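The Small Business of the Plug
How a harness workshop keeps faith with the connector 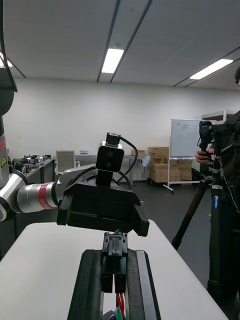 The electrical connector is among the least regarded of manufactured goods, yet few machines of any size can be built without several hundred of them. At Nørgaard, where wiring harnesses are assembled for agricultural and marine equipment, the component is treated with a seriousness that visitors sometimes find surprising. Work begins at the fixture, and the arrangement is a plain one: two raised black rails on a white table, with the connector clamped upright between them, its latch housing uppermost and its red wires leading away below. The firm holds that a part which cannot move can be properly judged.

The workshop was established by Leif Damgaard, who had trained as a ship's electrician and had grown tired of tracing faults to plugs that had never been fully seated. His first catalogue listed 112 harnesses. The present one lists 1,337, and the longest of them, made for a harvester sold under the Trandach name, contains 661 separate terminations.

Colour remains a matter of firm policy. Red is reserved for supply and green for earth, whatever the customer's own drawings may say, and a conversion sheet is packed with every order. Kári Hafþórsson, who has charge of standards, regards the rule as a courtesy to the person who will one day open the panel in poor light. "The drawing is usually lost by then," he observes. "The wire is still there."

Latches receive particular attention. Each new housing is mated and released 800 times before it is accepted for stock, and the results are entered in a ledger that is still kept by hand - a practice which Reinhold Buschmann, the works manager, has twice declined to change. Housings that loosen early are returned to Gullari, the supplier, with a written note.

An apprenticeship in the trade lasts three years. The first months are given over to stripping and crimping, and assembly is taught from September.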